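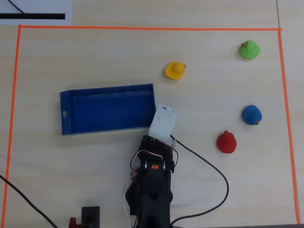
Bokberg Sorting and Matching Set, nursery edition

Price: 449 per set, delivery extra
Pieces: 66
Age: 18 months and up
Last checked: 26 Nov 2020

Bokberg sells this as a set that will "bring on early language". We have had one on the loan shelf since August and would put it more modestly. It is a box of well-made things to sort, stack and hand to one another. Whether a child gets any words out of it depends a great deal on who is sitting on the floor with them.

The pieces are large, wash well and have kept their colour. The lid is poor. It pops off when the box is carried by the handle, and two of the playrooms that borrowed it now use a strap.

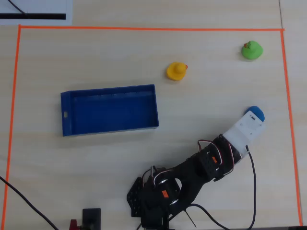

Tristlow Early Years Resources Team

What the maker claims

The leaflet says the set was tried with 3,000 children. We asked what "tried" meant and were sent the same leaflet again. There was no word on how long the children had it, what they were compared with, or who did the watching. Until we see that, we treat the figure as advertising.

The activity cards are another matter. Half are useful, short and easy to follow. The rest tell the adult to ask "What colour is it?" over and over,
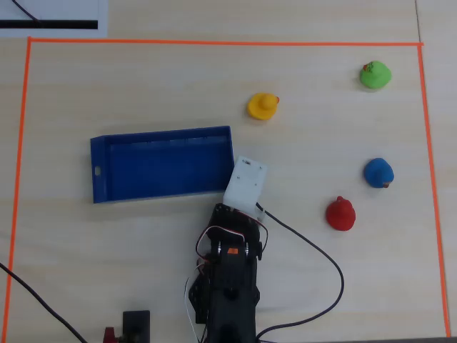 and most toddlers will walk away from that well before the card is finished. Staff at our Meireles site stopped using those cards and made up their own games, which went down better. If you borrow the set, feel free to do the same.

How it compares

The Mukus set costs less and has fewer pieces, but the lid stays on.

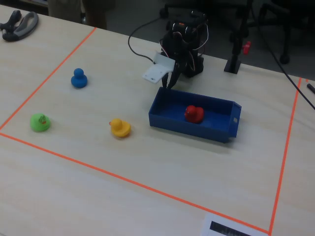
Before you order either, look at what is already in your cupboards. Much of the sorting and naming on the cards can be done with ordinary bath toys. A blue duck, a green one and a yellow one on a table with a taped border will give you "next to", "inside the line" and "which one is yellow?" without spending 449. We would buy the Bokberg set only for a room that is short of basic materials.

Borrowing

One set is held at Tristlow. Loans are for 18 days. Please count the pieces back in and tell us if any are cracked.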